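Workshop notebook, Naludora textile room
March 3, 2026

Knitwear day at last, after I kept putting it off in favour of the easier woven things. I had meant to start at the long table, but the orange chair was so handy (and so cheerful on a grey morning) that the clothes ended up there, and I sorted from the chair for the rest of the session. The cream knit and the navy speckled one were the two I most wanted to get through before lunch.

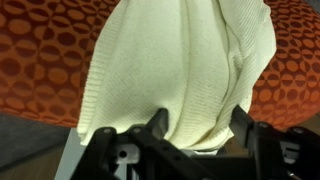
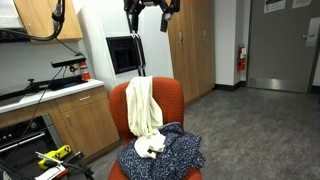 Notes on the cream knit

A lovely fine stitch, and a proper ribbed band at the hem, which will want folding flat before anything else is done to it. It has picked up little dark specks, so I shall go over it with the lint roller and then again by hand. Please don't use the Cumex brush on it! I tried that on an old scarf of my own and it raised the surface dreadfully. It goes in the book as item 21, and the tag number is 3638 if anyone is looking for it on the shelf.

Notes on the navy one

I do like this one, with all its white and pale blue flecks, though they make it very hard to tell lint from pattern, and I shall have to take it to the window to be sure. It takes up a surprising amount of seat when it is just heaped. Folded in thirds and then in half I think it will go in the shallow drawer, but if not, the deep one next to the Fornico bags has room for up to 12 jumpers.

Still to do

Roll and fold the cream knit, hem band to the inside.
Check the navy for pulls in daylight.
Ask whether the tissue paper order can wait until April, as we have 2 packets left.
Clear the chair by the end of the day so that people can sit on it again.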